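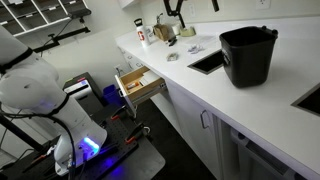 A long white counter with a sink set into it, and plenty of stuff on top.

Planley Kids > How Stuff Works > Around the Room > Counters

Why does stuff pile up on counters?

Hi, Gareth here! I have a counter at home that I clean every night, and by lunch the next day it's covered again. Cups, bags, bits of paper. I used to think my dog Ulla was doing it (she wasn't, she can't reach).

So what's going on? Well, a counter is flat, it's wide, and it's just the right height for your hands. When you walk in holding a paper bag, your arms get tired and the counter is right there. Down goes the bag! Then a cup goes next to it. Pretty soon you get a water bottle, a tape dispenser and a crumpled foil wrapper all living together like neighbors.

I call those things "parkers." A parker is something you put down for a minute and forget. The foil wrapper is the easiest kind to fix, it only needs a trash can. Tape is harder. Where does tape live at your house? If you can't answer, that's why it's on the counter!

A bin with handles is my favorite helper. You can put a bunch of parkers in it and carry them off in one trip, and then I like to race myself. My best time is 66 seconds, set last July, and I dropped a spoon.

One more thing: keep the part near the sink clear. Water splashes, and paper hates water. Ask me how my library card got wavy.

Questions for Gareth Hollis? Contact us | © Planley Kids | Back to top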